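Notas del ponente. Mantenimiento de la pinza en la célula de Skestbridge

Diapositiva 1. Portada
Dejar que la gente se siente. Decir que la charla va de una sola máquina: el brazo de la célula 2 y su pinza de dos dedos dentados. No voy a hablar de planificación ni de visión salvo donde toca al mantenimiento. Las preguntas, cuando salgan.

Diapositiva 2. Cómo está montada la célula
El brazo va sobre pedestal, con la cámara en la muñeca y el armario de control detrás. La pinza es de Asard, con los dedos cambiados por los nuestros. El conector pasa por el interior de la muñeca y sale por el lado del motor. Insistir en esto último, porque en el primer montaje lo sacamos por el lado contrario y el cable rozaba con la carcasa al girar la última articulación.
La célula tiene su doble en simulación, que mantenemos con Canix. Todo cambio en los dedos se hace primero allí: geometría, carrera, colisiones. Si el modelo y la pinza no coinciden, manda la medida tomada en la pinza y se corrige el modelo el mismo día.

Diapositiva 3. Los dedos
El dentado está en la cara interior. Agarra bien objetos irregulares y se ensucia mucho. El polvo se mete en el fondo de los dientes y el agarre baja antes de que se note a simple vista.
Limpieza: cepillo de nailon, en seco, siempre de la base hacia la punta. Nada de aire comprimido, que empuja la suciedad hacia las articulaciones. Cada 200 ciclos en banco, o al final del turno si no se llega.
Si un diente está redondeado se cambia el dedo entero. No se lima.

Diapositiva 4. Holgura y puesta a cero
Con el brazo en reposo y los motores sin par, mover cada dedo a mano. Tiene que haber un juego mínimo e igual en los dos lados. Si uno baila más, revisar primero los tornillos de la carcasa y después el eje.
La puesta a cero se hace cerrando despacio hasta contacto, leyendo el encoder y abriendo del todo. Nuestra lectura con la pinza abierta es 485. Si se desvía, repetir una vez. Si se vuelve a desviar, parar y abrir la carcasa.
Contar aquí lo de la deriva: dos semanas corrigiendo por software algo que era un tornillo sin fijador.

Diapositiva 5. Comprobación en el simulador
Después de tocar los dedos se carga la escena de objetos domésticos y se repite la aproximación con la pinza abierta. Lo que se mira es el hueco entre los dedos y la distancia de la punta al objeto vecino. Un vaso blanco, un lápiz y unas llaves de coche en el suelo bastan para ver si el desplazamiento de la herramienta está mal puesto. Dejar la diapositiva en pantalla mientras lo explico, sin prisa.
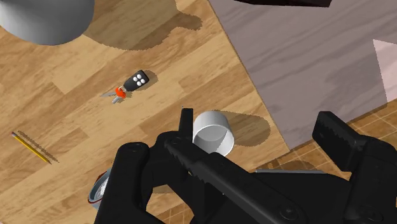

Hettiarachchi objetó en el ensayo de la charla que el simulador no reproduce el desgaste del dentado, y que una pinza con los dientes gastados pasa esta prueba igual que una nueva. Pidió que se dijera en voz alta para que a ningún equipo se le ocurra saltarse la inspección. Tiene razón. La prueba valida geometría y desplazamiento. El desgaste se mira con lupa, en el banco.

Diapositiva 6. Tornillería
Apretar en cruz, en dos pasadas. Fijador de resistencia media en los tornillos de la carcasa y ninguno en los de los dedos, que se desmontan a menudo. Marcar con rotulador la cabeza y la carcasa: si la raya se parte, el tornillo ha girado.
Enseñar la bolsa de tornillos retirados. Pasarla por la sala y recuperarla.

Diapositiva 7. Averías del último semestre
La más repetida fue el conector de la muñeca. Siempre el mismo síntoma: la pinza deja de responder en una postura concreta y vuelve al mover el brazo. Se cambia el tramo de cable completo, no se repara el conector.
La segunda, dedos montados al revés. Desde junio llevan una muesca en la base.
La reparación más larga fue el cambio de eje, que nos llevó hasta 18 horas contando la calibración posterior. Tener el eje de repuesto en el cajón, ya medido, habría ahorrado casi toda la espera.

Diapositiva 8. Hoja de registro
Una línea por intervención: lectura del encoder antes y después, piezas cambiadas, versión del modelo cargada en el simulador. Si falta la versión, la hoja se devuelve.
Proyectar la plantilla y decir dónde se descarga. Si sobra tiempo, volver a la 4 y hacer la puesta a cero en directo con la pinza del maletín. Llevar la fuente de alimentación y el alargador.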